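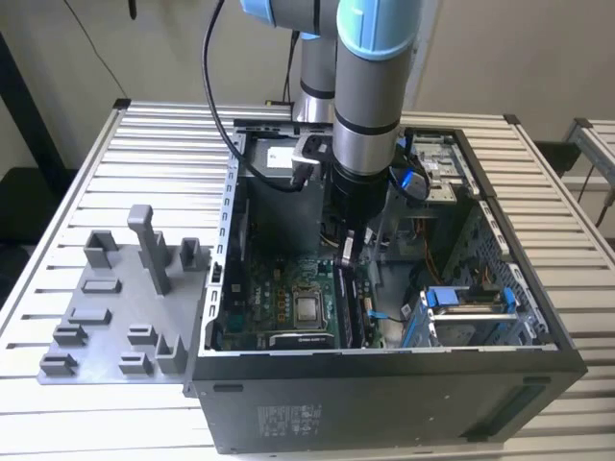 Kourosh Hassanpour wrote that the Brarneck Declaration on our site is missing the reservations of 4 delegations, and that one of those delegations has already called his desk to ask whether the omission was deliberate. He'd like it fixed before the foreign ministers' session opens in June, and he'd like it explained in a way he can repeat on the phone.

Status: Resolved
Product: Rewi (declarations and voting records)
Opened by: Kourosh Hassanpour
Handled by: Mahnaz Ghaffari

9:20 a.m. Mahnaz
Kourosh, thank you, what a great report! You gave me the page, the language version and the names of the delegations, so I could go straight to it. I've compared the web text with the signed copy from the Ziditz archive. The signed copy has reservations from 11 delegations in the annex. The web page shows seven. The body of the declaration matches word for word, including that awful sentence about transit corridors that took all night to agree.

9:45 a.m. Mahnaz
First guess was the language switch, which has bitten us before (remember the ceasefire statement with the French preamble?). Tried all the versions. Same four missing in each, so that's ruled out. Cleared the page cache anyway. No change.

10:10 a.m. Guido Greco
Could it be the status field? Reservations entered after the closing plenary get marked "late" and the public page hides those until the secretariat approves them.

10:30 a.m. Mahnaz
Love this idea, and I really thought you had it. Checked every one. All approved, all on time. One of the missing ones was the very first to be handed in.

11 a.m. Mahnaz
OK, now it gets interesting! I put the missing reservations side by side with the ones that show up, and the missing ones are the long ones. The delegations that simply wrote that they "do not associate themselves with paragraph 2" are fine. The ones that explained themselves at length, with references to earlier resolutions and a bit of history, are gone. Going to test with dummy text.

11:40 a.m. Mahnaz
Got it!! Any reservation over 300 characters disappears from the public page. It doesn't get shortened, it just isn't there, and there is no warning to the person typing it in. The full text is safe in the database, so nothing has been lost and nobody has to go back to a delegation and ask for it again.

The limit comes from the old Grurnen template, where reservations were printed as footnotes and had to fit on the page. When we moved the declarations over, the template came along with it.

11:50 a.m. Kourosh
That is a relief. To be clear, can I tell the delegation that no one removed their text? They have noticed that the ones missing are mostly the critical ones, and they have drawn the obvious conclusion.

12:15 p.m. Mahnaz
Yes, please do! The edit history shows no deletions on that page at all, and I've attached it here so you can forward it. I can see how it looked, though. A delegation that agrees with nearly everything writes one line. A delegation that objects writes three paragraphs. So the limit hit the objectors hardest without looking at what they said.

1:30 p.m. Borislav Dervishi
Limit removed on the test site. Long reservations now show in full under the declaration, in the order they were submitted. I'd like a second person to read through them before it goes live.

2 p.m. Mahnaz
Reading now. These are fascinating, by the way, I had no idea there was still an argument over the name of the river.

2:40 p.m. Mahnaz
All present and matching the signed copy, accents and all. One small thing: two paragraphs in the longest one had run together. Borislav put the break back while I was still typing the message to him.

4 p.m. Borislav
Live.

4:10 p.m. Kourosh
I see them all. The delegation has been informed and was quite gracious about it. They ask whether the printed booklet has the same problem.

4:25 p.m. Mahnaz
Excellent question! The booklet is made from the signed copy, so it's fine. Older declarations on the site use the same template, though, and I'm opening a separate ticket for those. Hooman Jafarzadeh has the archive copies from before the move and is happy to help compare. If you know of any meeting with especially wordy reservations, send it our way and we'll start there.

Ticket closed. Reply to reopen.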